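okay so we moved to Gedport in December and I have thoughts about moving house. mostly complaints. thread

first thing. I have lived in the same flat in Lolcombe since before my kid could walk and I was convinced we didn't own much. we are not stuff people, I said, to the bloke giving us a quote, and he opened the linen cupboard and just sort of breathed out

there were towels in there from my first share house. there was a doona with no cover that I have no memory of buying or being given. there was a fondue set!! I've never had fondue in my life

the quote came in at $1,204 which I thought was outrageous until I saw two people get our couch down a stairwell with a bend in it. I'd have paid double. I'd have paid them to take the couch away and never speak of it again tbh

packing advice you'll read everywhere: label your boxes. great. I labelled my boxes. by the last night the labels said things like KITCHEN (SORT OF) and BITS and one that just said NO

I still haven't opened NO

also whoever says pack a first night bag, yes, do that, I did that, it had pyjamas and toothbrushes and the kettle and I was very smug. then it went on the truck. under the mattress

so dinner on night one was servo sandwiches sitting on the floor, and the kid said it was the best dinner we've ever had, which I'm trying not to take personally

things the old agent wanted to charge me for: a hook, the ghost of a different hook, "general dust to upper door frame". I'm 160 cm. I didn't know the door frame had an upper

I went back with sugar soap and did the whole hallway at ten at night with a podcast going. my arms were cooked for three days. got the full bond back though so I'll be bringing that up at every social event until I die

now the new place. it's a little brick one up the hill from the water and it's good, I really like it, the kitchen gets the morning sun and there's a lemon tree that's absolutely going for it. but every single room was the colour of a manila folder. including the ceilings. including the INSIDE of the wardrobes

somebody loved that colour. somebody went back to the shop for more of it

so that's how I ended up in the Henao paint aisle at 7 am holding a fan of greys and having a small crisis. do you know how many greys there are. there's warm grey, there's cool grey, there's one that's green if you look at it sideways. I brought home a stack of sample cards and stuck them up with masking tape and they all changed colour at lunchtime

my partner, a very patient person, said "that one" after four seconds and went to make toast

I said we had to live with them for a week. we lived with them for a week. it was that one

(the colour's called Porkcombe. I have no idea either. it's a pale grey with no pig about it whatsoever)

two coats in the lounge, nearly two in the hall because I ran out behind where the bookshelf goes and I've decided that's between me and the bookshelf

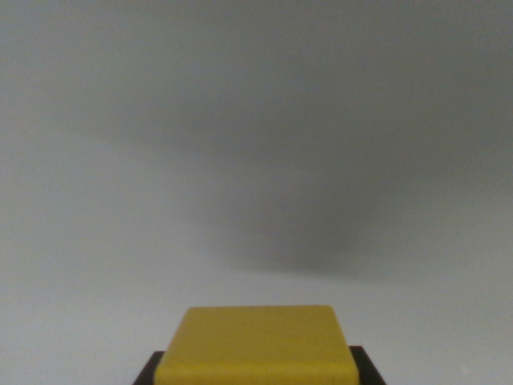 anyway you really do stop noticing grey after a bit and I mean that as a compliment. with the manila I felt like I was being filed

stuff I would do again: take the day after the move off work as well, not just the day of. put the beds together before anything else, even if everyone's whingeing about the wifi. give away the fondue set

stuff I wouldn't do again: wrap glasses in tea towels and then need a tea towel. book the internet for "sometime that afternoon". tell my mother she could help with the pantry (it's alphabetical now. I can't find the cumin because it's under G for ground)

the neighbour across the road came over with zucchinis. then more zucchinis. I said we were right for zucchinis and got a marrow

I've given lemons back so I think we're even, or else I've started something I can't get out of

kid's room is next and the brief is "purple but not baby purple, thunder purple" so if anyone's got a lead on thunder purple please yell out

also does anyone want a couch. pickup only. bring a friend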